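Keeping bins and caddies fresh

By Rosalba Tedesco
Updated 12/20/22

Most kitchen smells people blame on the drains come from the bin. A bag that leaks a little, a lid that never gets washed, a teabag that slid down the side in September and stayed there. The jobs below are small ones and the only things you need are washing-up liquid, bicarbonate of soda, white vinegar, an old toothbrush and a few sheets of newspaper.

Wash the bin itself

Taking out the bag is not cleaning the bin. Once a fortnight, take the bin outside or stand it in the bath, and put in a good squirt of washing-up liquid and enough hot water to cover the bottom by a few inches. Leave it while you do something else, then scrub the sides and corners with a long-handled brush. Rinse and turn it upside down to drain.

If there is still a smell, make a paste of bicarbonate of soda and water, spread it over the base and leave it overnight. Rinse in the morning. Do not use bleach and vinegar together, or one straight after the other.

Dry it fully before a new bag goes in. A wet bin under a fresh liner will smell again within a couple of days, and you will think the cleaning did nothing.

Lids, hinges and buttons

The underside of the lid gets the worst of it and is the part most people miss. Wipe it with a cloth wrung out in hot soapy water every time you change the bag. For the hinge, use the toothbrush, working it in from both ends. Push buttons collect grease from fingers and then crumbs stick to the grease. Brush round the edge of the button with the lid open, then press it a few times and wipe again. If it sticks, a drop of washing-up liquid on the brush is usually enough. I don't oil them. Oil catches dust and you are back where you started by the end of the month.

On my old Cluvex the whole lid lifts off if you open it and pull straight up. Check yours before you pull, as some are pinned and the pin will snap.

Fitting the liner

A liner that is too small slips down and a liner that is too big bunches up and traps food between the folds. Measure round the outside of the rim with a piece of string and take the string to the shop. The litre sizes on the packet vary from maker to maker and are not much help.

Open the bag fully before it goes in – a quick shake by the top edge does it. Push the base right down to the bottom of the bin with your fist so that the weight sits on the floor of the bin and does not hang from the rim. Then fold the top outwards over the rim, all the way round, and pull it level. With a drawstring bag, keep the string side outside, where you can get hold of it without touching the rubbish.

If air is trapped underneath, the bag will puff up and refuse to go down. Run a finger between the bag and the side of the bin to let the air out. 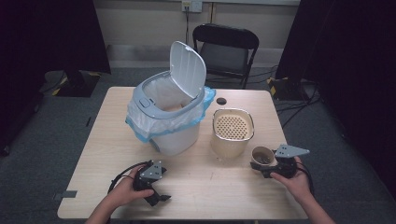
Something in the bottom

A folded sheet of newspaper or a square of cardboard under the liner will soak up small leaks and can go in the recycling if it stays clean. Change it with the bag. Cat litter works too, but it is heavy and gets into the corners. I gave up on it.

You can also put a sheet of newspaper inside the liner, before the first scraps go in. It helps with teabags and coffee grounds, which do most of the dripping.

Food caddies

A worktop caddy needs emptying more often than the main bin, every day in summer. Keep the lid shut and keep it away from the cooker and out of direct sun. Drain wet peelings in the sink first. Fish skins and chicken bones I wrap in newspaper and keep in the freezer until collection morning.

Paper caddy liners go soft if they sit too long, so lift them from underneath when you carry them out. The compostable ones are stronger but they do age. A roll that has been at the back of the cupboard for a year or more may split as soon as you open it. Buy one roll at a time.

Fruit flies

Pour a little cider vinegar into a small cup, add one drop of washing-up liquid and leave it next to the fruit bowl. The soap stops the flies sitting on the surface. Change it every two days. At the same time, rinse out any bottles and tins waiting for recycling, because a trap on its own will not keep up with a crate of unrinsed cans.

Small bins around the house

Bathroom and bedroom bins only need a wipe, but they do need it. Hairspray and talc leave a film that holds dust. Warm water and a little vinegar will shift it. Keep the spare liners folded flat in the base, underneath the one in use, so there is always another to hand.

For a nappy bin, wash weekly and leave the lid off in fresh air for an hour if the weather allows.

Outdoor bins

Wheelie bins are best washed straight after collection. Tip in a bucket of hot soapy water, scrub with a yard broom and empty it down a foul drain, not the one that takes rainwater from the road. Lay the bin on its side to dry with the lid open. In Hurnbridge we have a fortnightly collection, and I wash mine after every second one from spring to autumn and hardly at all in winter.

Maggots want boiling water and a tight-fitting lid afterwards. Check the rim for a build-up of dirt that is holding the lid up, even slightly. A gap of 5 mm is plenty for a fly.

Cleaning the brush

Rinse the bin brush in hot soapy water, shake it out and hang it up with the bristles down. Keep it well away from the washing-up brush, and buy it in a different colour.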